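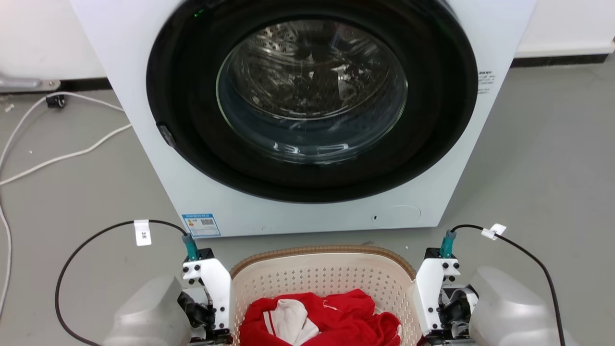 Laundry day for a two-armed machine: a basket, a washer and a shut door.

Opinion: The washing machine was the easy part

By the Home and Work desk
November | 5 min read | 167 shares | 30 comments

My grandmother's idea of an automatic washer was one you did not have to crank. By that measure the problem was solved long ago. You push a button, the drum turns, and the clothes come out clean. What is left over is the part before and the part after, and that is where the robot companies now say they can help.

I don't think they can yet, at least in a way that would matter to a busy household. I do think they are working on the right thing.

Loading a washer sounds like one chore. Break it down and it is a string of small ones. Find the latch and pull the door. Get hold of a piece of cloth that has no fixed shape. Lift it without dragging three other things along. Push it in far enough that a sleeve doesn't hang over the rubber. Check the basket for the sock at the bottom. Shut the door until it clicks. A person does all of this while thinking about dinner.

A machine has to work out each step, and cloth is about the worst material you could hand it. A car door is the same shape every time it comes down the line. A shirt is never the same shape twice. That is why factories have had robot welders for decades while a commercial laundry like Skandix, with 300 hotel rooms on its books, still has people feeding sheets into the ironer by hand.

The makers know this. Irkora sells a two-armed system called Jisel, and its sales sheet promises "full laundry support." Read further and the support is loading and unloading, with the basket placed in front of the machine by somebody else. Sorting is not included. Neither is folding, and neither are stairs. At $1,697 a month to lease, I would want the stairs. 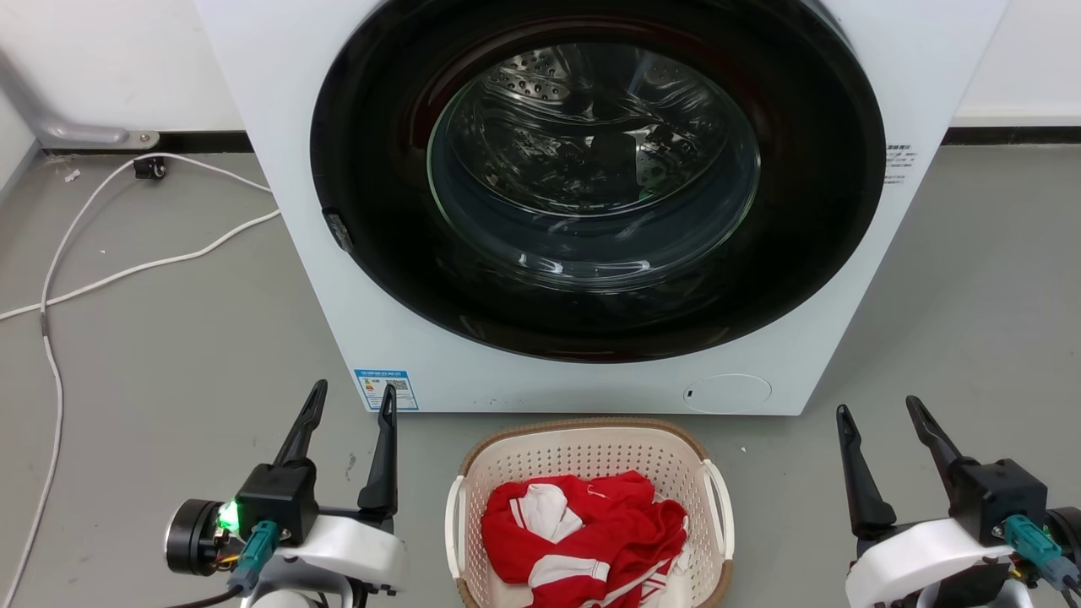
Thái, writing in after last Saturday's column on dishwashers, thinks I have this backward. His point is that a slow robot is fine if it works while you are out, and that he would happily let one spend an hour on a load that takes him two minutes. It's a fair argument. Speed matters a lot on a shop floor and much less in an empty house.

But slow only works if it is also reliable. If the robot drops a towel in front of the door and stops, you come home to dirty laundry and a machine waiting for help. I would take a modest one that finishes a plain load every time over a clever one that needs me nearby – and I would pay for it, too.

Comments (3 of 30)

drumroll
Loading was never my problem. Wake me when it folds a fitted sheet.

pike_st
My mother has bad shoulders and can't bend to a front loader. Slow and limited would still be a big deal for her.

Anonymous
That lease costs more than my rent.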